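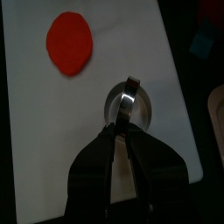 Red dough on the white board.

Blog > Home life > Keeping things

In November I finally cleared the cupboard under the stairs. I had put it off since we moved in, and it took from 8 in the morning until it was dark outside.

Most of it was paper. I found 47 birthday cards in a Tuhumury shoebox, the instructions for a kettle we no longer own, and school reports going back to when I was seven. My maths teacher wrote that I was "capable when seated". I kept that one.

I have tried the method where you hold each thing and decide how you feel about it. I feel something about nearly everything, so I was no further on by lunch. What worked better was a rule from my friend Wulan Tarigan: if you would not pay to post it to yourself, let it go. Postage is dear now and the pile went down quickly.

The cards were harder. I kept the ones with a proper message inside and recycled those with only a name. My aunt always wrote a full page, mostly on the weather and her knees, so all of hers stayed.

The cupboard now holds the hoover, two coats and one box. I still need to find somewhere for the ironing board, which has been leaning in the hall ever since.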